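Costine sets arm budget, puts simulation ahead of hardware

Costine, the contract kitchen operator, has approved a budget for robotic arms at its Graltside prep site and will spend the first part of it on simulation. The plan covers 3 arms, with an option on more once the first group has been accepted. Purchase orders for the hardware are not expected before February.

The work is split into two stages. In the first, integrator Golora builds rendered versions of the Graltside counters and sinks and runs a candidate arm through the site's task list. In the second, the same tasks are repeated on a physical arm in a test bay. Hardware money is released only after the second stage, and only for tasks that have passed both.

The task list has 189 entries, drawn up from shift records at Graltside. Most are short handling jobs: moving produce in and out of a colander, placing items on a scale, clearing a counter, working in a sink without touching the faucet. Each entry has a cycle time limit and a permitted number of drops. Costine has asked for results by task and has told bidders that a single averaged success rate will not be accepted.

Reach is the main open question. The sink positions at Graltside are set back from the counter edge, and a tall faucet limits the angles from which a gripper can enter the basin. Mounting the arm closer to the counter shortens the reach but blocks the lower cabinets, which staff still need during a shift. Golora will model both mounting positions before the floor plates are ordered – changing them later would mean closing a prep line.

Sulemana, which supplied the quote for the arms, has agreed to hold its price until the end of the second stage. The quote includes the arm, controller, gripper and one set of spare fingers. It leaves out floor plates, guarding, washdown covers and the electrical work, all of which Costine has budgeted separately. Service is charged by running hours, with the first inspection due at 1314 hours.

Simulation time is priced by the hour as well. Golora has been allotted 329 hours, with unused time credited against the test bay. The scene files will remain Costine's property, a condition the company added after an earlier project at another site left it unable to rerun the supplier's tests.

The finance plan treats the arms as kitchen equipment, on the same depreciation schedule as the site's mixers and dishwashers. Software is listed as an operating cost. A reserve has been set aside for replacement grippers, the part Costine expects to wear fastest in wet areas.
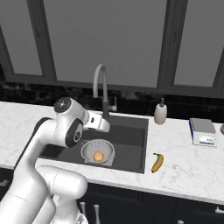
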